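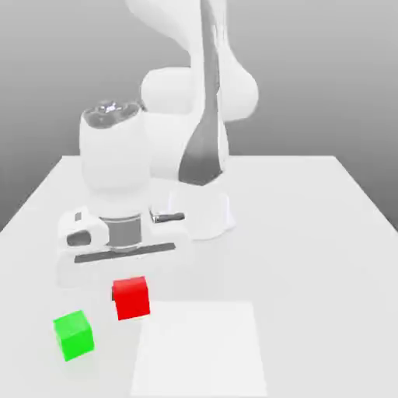
Search this site Enter keywords Go

Progress report to Vasiliki Kontogiannis, equipment budget
5/29/18
From: Mateja Pavlović

You asked whether we should commit to the second Furkum arm before the price goes up. My answer is still no, and I like the case for it less than I did at the last report.

Work so far has been in simulation. Lukian Romaniuk has the cube placement task set up, red and green cubes and a white square to put them on, and he has logged 2342 runs. Of those, 197 ended with the gripper closing on air or pushing a cube away. He thinks most of that is tuning. He may be right, but a simulated table has no dust, no worn finger pads and no one bumping into it, and I would not sign a purchase order on the strength of it.

The Dilluler quote came in at $761 a month for service on one arm. It leaves out the mount, the spare gripper and the training days, all of which the first quote included. Stijn Van Dijk has asked them twice for a corrected version. Hnatiuk has not quoted at all.

Spending to date is staff time and three software seats. Nothing has gone to hardware.

What I would like approved:

- a short loan of one arm, if Furkum will agree to it in writing
- Nandini Kartha's time to repeat Lukian's task on the loaned arm, same cubes, same layout
- no decision on a second arm until November

If the loan is refused, I would take that as information and hold the money. The Duratine line can keep running by hand in the meantime, as it does now.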